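Part-Time Work and Sleep Among Second-Year Students
Project report, Judit Oláh and Miklós Boros
Supervisor: Algirdas Rozīte

1. Why we chose this subject

In our year many students work in the evening or at night. We ourselves have such jobs, Miklós in a bakery called Dobos and Judit at the reception of a small hotel. We wanted to know if the students who work sleep less than the others, or if they only sleep at different hours. We expected the first answer.

2. How we collected the data

We asked 40 students to keep a sleep diary during two weeks in spring. Each morning they wrote the time they went to bed, the time they got up, and one word for how they felt. In total we received 609 entries which could be used. Six students stopped before the end, but we kept their entries until the day they stopped.

The diary was on paper. First we tried an app, Zidix, but it recorded the time of writing and did not let people correct it, so we gave it up after the test weekend.

3. Results

The working students went to bed later, also on the days when they had no shift. This surprised us. They got up later too, when the timetable allowed it, so over the whole period the difference in hours of sleep was small. The larger difference was in how regular the sleep was. Students without a job had nearly the same bedtime from Monday to Thursday. For the students with jobs it moved a lot, and the word "heavy" came often in their morning notes.

The kind of work was also important. Students in cafes complained about closing time. Students with early shifts in warehouses or workshops complained about the alarm clock, and two of them wrote that they slept in the bus.

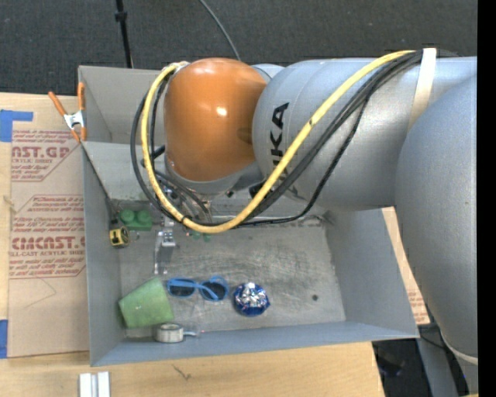 4. Weak points

The group was small and all were from one faculty. People who sleep badly were maybe more interested to join. We also did not ask about coffee, and this was a mistake.

5. Thanks

We thank Ebony Ruawai for correcting our English in the diary form, and all students who filled it in.

Shared 6 times
2 comments

Esko Rautiainen
Good work. Did you compare the exam weeks with the normal ones? I would like to see this.

Judit Oláh
Thank you! There were no exams in our two weeks, so we could not compare.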